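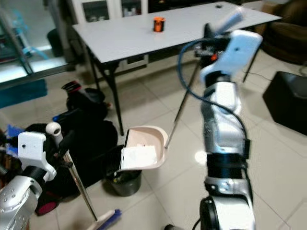

Dustpan with a crumpled piece of paper, held over the small gray bin.

Restel Forest Campground and Trails
Progress report to the Mendis Fund
Submitted 2025-05-22

Summary of the period

Work on the campground is on track except for the upper trail, which is behind. The tent platforms are finished and open to guests. The shower block is open with cold water only. The boat landing at Hoxha has been repaired, and visitors can again reach the park from the river side without the long drive through Drikov. Spending is within the approved budget, with one move between lines that we ask you to confirm at the end of this report.

Lodging

All 10 tent platforms are now in place along the lower clearing. They replace the bare ground sites, which flooded in most rainy seasons and had to be closed each time. Each platform has a roof, a hook for a lamp and a rail for hammocks. Guests can bring their own tent or rent one from us. Hammock space without a tent is the cheapest option and has been the most popular with backpackers coming over from the coast.

We recorded 222 overnight stays between the opening in February and the close of this reporting period. Most guests stayed one night. The ones who stayed longer were nearly all walkers using the campground as a base for the ridge, and they asked for a place to leave bags during the day. We have set aside the old ticket room for this and will put in shelves before the next busy season.

The cabins were not part of this grant and remain closed. We mention them only because guests keep asking. The sign at the gate still lists them, and a new sign is on order.

Trails

The lower loop is open for its full length. Steps have been cut into the steep part above the creek, and the rope handrail has been replaced. The trail markers are now the same color all the way around, so walkers no longer lose the route at the old orchard.

The upper trail is open only as far as the viewpoint. Beyond it, 100 meters of path slid downhill during heavy rain and can't be repaired on the same line. We have walked a new route higher up the slope with the park authority and are waiting for written approval. Until that comes, the section is roped off and the map at the entrance shows it as closed. Some walkers have gone around the rope anyway – we have added a second notice at the viewpoint bench. 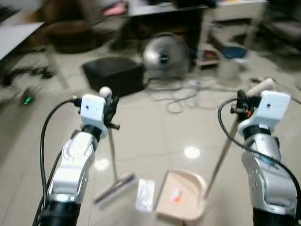 The delay also affects the guided day walk to the ridge. It now turns back at the viewpoint, and we have lowered the price to match. Bookings dropped when we made the change and have since come back part of the way. The guides used the shorter day to try a bird walk at first light, leaving before breakfast. It sold well enough that we want to keep it after the upper trail opens again.

Access and the Hoxha landing

The landing has new decking and a proper tie-up rail. Two boats can unload at the same time, where before one had to wait offshore. The boat operators agreed to post their departure times at the landing and at the campground desk. The last boat back is the one people miss, and the desk now reminds day visitors of it when they buy their tickets.

The road from Drikov is unchanged. Small vans can get through in dry weather. After rain we tell guests to come by boat.

Water and showers
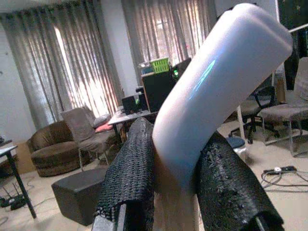

The shower block runs on rainwater from its own roof, with the creek line as backup. Cold water has been steady since opening. The weak point is where the gutters meet the downpipes: the joints were cut square and leak at the corner in a hard rain. We want to change them for curved ones. The part in the picture, white plastic with a gentle bend like a pipe elbow, is close to the shape we have in mind, though ours will need to be sized to the gutters. The solar heater has been delivered and is stored in the dry room. It will go up once the roof joints are done, as both jobs need the same ladder and crew.

Money

The platforms came in under budget. The landing cost more than planned after rot was found in the posts below the waterline. We would like to move the amount left over from platforms to the landing line. The total grant does not change. Receipts for both lines are in the attached folder, and the trail line is mostly unspent pending approval of the new route.

Next period

Replace the gutter joints and install the heater.
Put shelves in the bag room.
Start the new section of the upper trail, if approval has been given.
Print the corrected trail map in English and Spanish.

Please confirm the budget move in writing before the next payment is due.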